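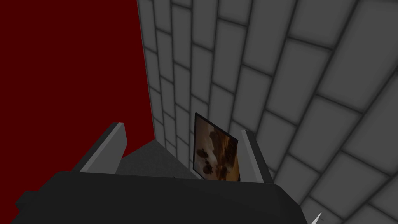
We use cookies to improve your visit to this archive. Accept | Settings

Subject: Re: [prondov-sim] equipment request for next year

Hello all,

On November 7, 2019 the lab manager wrote:
> Please send me your list for the January order. I have 2307 dollars
> left for the simulation group. Is it two workstations or one? And do
> you still want the spare gripper fingers from Orkmont?

Thank you for the reminder. I propose one workstation only. The offer from Poncombe is 2071 dollars with shipping, and it is valid for 30 days. The second offer, from Tsegaye, is cheaper, but it has no warranty on the graphics card, and I would not like to repeat this experience.

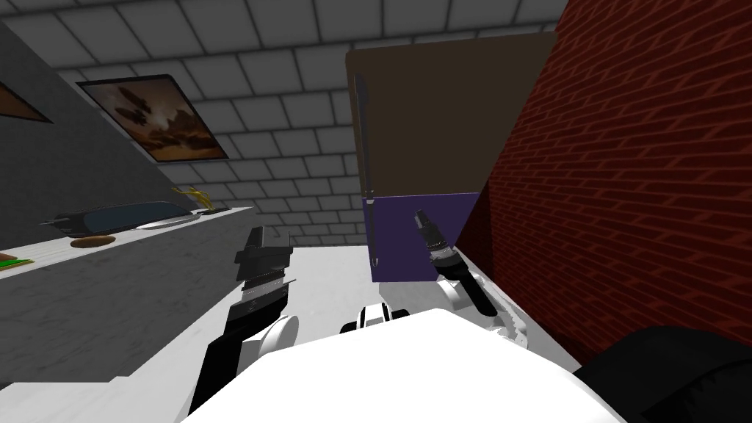 The kitchen tasks are the heaviest ones for us, with two arms and three camera views rendered together. On the old machine we must run them during the night, and in the morning somebody finds that the disk is full. So please let us put the remaining money in a disk, if the price permits it.

About the fingers: they cost 905 dollars for the set, so we can not have both. I suggest that we wait with them. For the cabinet task we can still change the finger shape in the model, and this costs only our time.

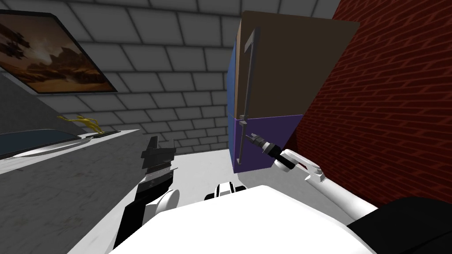 Cabinet task in simulation, right gripper at the handle.

If you agree, I will send the signed form to purchasing - only the account number is missing. Does the Poncombe price include tax? I could not find it in their letter.

Best regards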